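Play Corner Safety Walk-Through, Family Waiting Area
Priment Dental, second floor, room 805
Checked by: Sheena Mowat, with Prakash Varma on the windows
Date: 2026-10-04

Hello all, and thank you for leaving the room so tidy for me. I've written more than fits in the boxes again, so please bear with me and read to the end, where the jobs are!

1. Entrance door and closer. OK
Closes gently now, no more slamming. Berkay Soylu adjusted it in June and it has held up beautifully.

2. Floor covering. NEEDS ATTENTION
The corner by the coat hooks is lifting again. Taped for now, but a toddler could still catch a toe on it (so could I, and I very nearly did).

3. Window locks and blind cords. OK
Prakash tried each one. Cords are up on their cleats, well out of reach.

4. Outlet covers. NEEDS ATTENTION
2 missing behind the bookcase. There are spares in the supply closet, in the box marked Flima.

5. Toys and table surfaces. OK
Blocks checked for splinters and chips, soft toys for loose seams. Anything that goes in a mouth gets washed at closing time, please, even on the long days. Wrapped candy should stay up at the front desk.

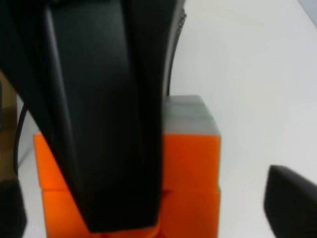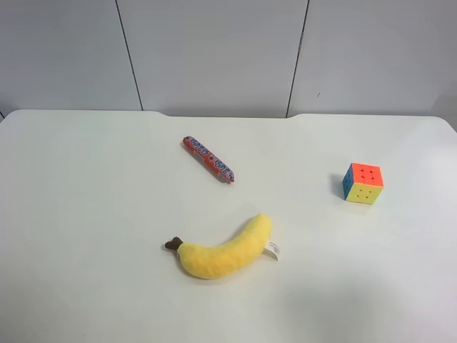

Item 5. First photo: blocks, stacked. Second photo: plush banana, puzzle cube and wrapped candy stick on the white table.

6. Bookcase anchors. OK
Gave it a good firm pull and it didn't budge.

7. First aid kit. NEEDS ATTENTION
Low on small bandages, and the burn gel is past its date. Seal number 1039 is broken, so a new seal is needed once it's restocked.

Jobs to do
Floor corner: Berkay
Outlet covers: Prakash
First aid kit: Aslı Karabulut, who has kindly offered to order everything together

I'll come back and look at the three open items when they're done. Leave a note in my tray, or just catch me in the hallway.

Sheena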